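Flonus Tracker
Project: Eketau / two-arm pouring
Component: motion planning, wrist controller
Status: Open, waiting for review
Reporter: Aurelio Cortés
Priority: Medium

Summary: Right arm stops with "joint velocity limit" during the return from pour

Description

After the update of the planner to branch Finano, the pour program stops with an error in the return phase. The approach, the grasp and the pour itself are executed as before. The error comes when the wrist has to rotate the teapot back to the upright position. The controller reports a velocity violation on joint 7 of the right arm and holds the position. The left arm has no error and stays in its waiting pose.

It is not happening each time. On the first afternoon I had it 3 times, always with the teapot more full. With the old planner I never saw this error.

Expected: the wrist goes back to upright with a smooth movement and the arm places the teapot on the table.
Observed: the wrist starts the return, the controller holds, the teapot remains tilted and the operator must press stop.

Please note that a hold in this position is not harmless, because the liquid continues to come out. I put the priority Medium only because we have an operator always present.

Steps to reproduce

Start the Eketau stack with the Finano planner and the default configuration for two arms.
Load the program pour_single_cup.
Set the pour end condition to "level", not to "time".
Run it. If there is no error, fill the teapot more and run it again.

What I checked

First I suspected the perception. The level estimator looks at the inside of the cup and sends the end signal to the planner. If this signal jumps between true and false, the planner can receive two requests for the return and make two trajectories. I recorded the signal for all the runs. It changes one time only in each run, so the estimator is not guilty. I leave the recording in the project folder Ponce if somebody wants to verify it.

Second, I checked the joint calibration. I moved joint 7 by hand mode to both ends and compared with the model. No difference that I can see in the plot.

Third, I replayed the planned trajectory in simulation, without the payload. There is no violation. With the payload also no violation, but there the planner begins from the planned joint state. On the real arm it must begin from the measured state, and these are not the same during the pour, as the wrist is still moving a little.

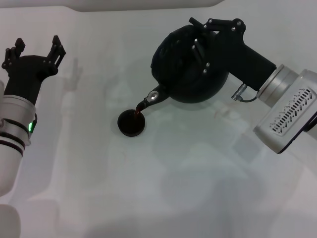 Head camera, pour phase: right gripper on the teapot, left gripper open.

From the head camera I took the moment of the pour and compared it with the log at the same time stamp. The planner believes that the wrist has velocity zero. The controller reports a small velocity which is not zero. So the return trajectory has a wrong starting condition, and the controller must correct the difference in the first cycle. This correction is what goes over the limit.

In the old planner there was a parameter settle_time_ms with default 300. The planner waited this time before it made a new trajectory. In Finano the parameter is still accepted in the configuration file, but I could not find any place in the code where it is read. There is also no warning in the log, which cost me most of the morning.

Workaround

I added a wait step by hand between "pour" and "return" in the program. With this change I have not seen the error in the runs of today. The disadvantage is that the cup receives a little more than the target level, so I lowered the target to compensate. I don't recommend it as a final solution.

Proposal

1. Use the measured joint velocity as the starting condition of the return trajectory.
2. If settle_time_ms is not supported anymore, refuse the configuration file with a clear message.

I can prepare point 2 myself. For point 1 I would need help from someone who knows the trajectory generator, because I am not sure if the same function is used for the left arm when it is waiting.

Update, 16:40

I tested point 1 in a quick way, with the measured velocity passed directly. The return works, but the plot of joint 7 has now a small noise at the beginning. Probably the velocity needs a filter. I attached both plots to the ticket. I keep the manual wait in the shared program until the review is done, please do not remove it.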